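Masville small appliance drop-off moves to Mesex lot in November

MASVILLE - The town's drop-off for old small appliances is leaving the Sivar Street yard and going to the Mesex parking lot, on the north side by the loading doors. First day at the new spot is in November. Gates open 9 a.m., last car in at 2 p.m.

Reason is space, mostly. The yard took in 1,113 items last year and the line was backing up past the bus stop most mornings. Neighbors complained. The bus company complained too.

The new lot has two lanes and its own exit onto Vashisht Road, so no more backing out.

What they take: microwaves, toasters, coffee makers, fans, vacuums, space heaters, irons. Cords stay on. Take out batteries first and bring them in a seperate bag.

What they don't: fridges, freezers, window AC units, anything with coolant in it. Those still go by curbside pickup, call the town office to get on the list. Wait is 13 days right now - longer after the holidays.

Limit is 15 items per household per visit. Landlords clearing out apartments need to call ahead. Proof of address at the gate, a utility bill is fine, phone photo of one is fine too.

Free for residents. Out-of-town cars will be be turned around, same as before.

Microwaves need a little prep. Glass plate out, crumbs out, door taped shut before it goes in the car. Swinging doors were the biggest headache at the old yard, according to the town, and a loose plate broke in the unloading area more than once last summer.
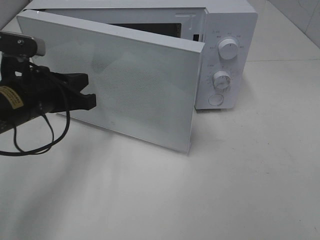 Does a microwave have to be working to be dropped off? Working or dead, the lot takes both, and staff don't test anything at the gate.

Working ones in decent shape may be set aside for the reuse shelf. Rest goes out by truck for scrap. The shelf itself stays at Sivar Street through the winter, open to anyone with a Masville address, first come first served.

Old yard will keep taking yard waste and cardboard on its regular hours. Signs go up at both places before the switch. Snow closings will be posted on the town website by 7 a.m.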